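# Retained Firefighter (On-Call), Nasavik Fire and Rescue

Station 46, Girero Road. Two posts, permanent, part-time. 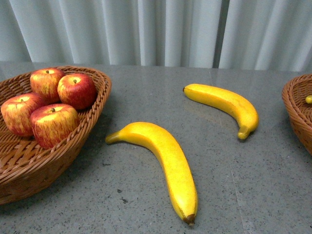

*Apples and bananas on the countertop, with wicker baskets.*

Nasavik Fire and Rescue is recruiting two retained firefighters to complete the day crew at Station 46. The station runs one water tender and one light pump, and covers the harbour, the Cesitmont industrial estate and the farmland north of the Desjardins bridge. The crew attended almost 300 calls last year. Chimney fires, road collisions and flooding made up the larger share.

## Duties

- Respond to the station by pager and crew the first appliance.
- Operate pumps, hose lines, ladders and breathing apparatus under the direction of the officer in charge.
- Check and record equipment after each call and at drill.
- Carry out home safety visits, including the fitting of smoke alarms.
- Attend one evening drill per week, 19:00 to 21:30.

## Requirements

- Aged 18 or over on the date of appointment.
- Able to reach the station within eight minutes, at legal speed, during declared hours.
- Available for at least 46 hours per week, of which 15 must fall between 07:00 and 18:00.
- Full driving licence. A lorry licence is useful; training is provided after probation.
- Pass in the fitness test, medical and eyesight check. Glasses and contact lenses are accepted within the stated limits.

Applicants with a main employer must supply a signed release form. Self-employed applicants complete section C.

## Pay and training

The annual retainer is 1330, paid in monthly parts, plus an hourly rate for calls, drills and courses. Initial training is residential and lasts two weeks. Breathing apparatus training follows within the first year. Uniform and protective clothing are issued free of charge.

## How to apply

Forms are held at the station office. Return them to Wanda Castellanos, Watch Manager, by the end of December. Fitness tests take place at the Girero Road drill yard, starting at 09:00. Bring photo identification and flat-soled boots.

Forms received after the closing date will be kept for the next intake.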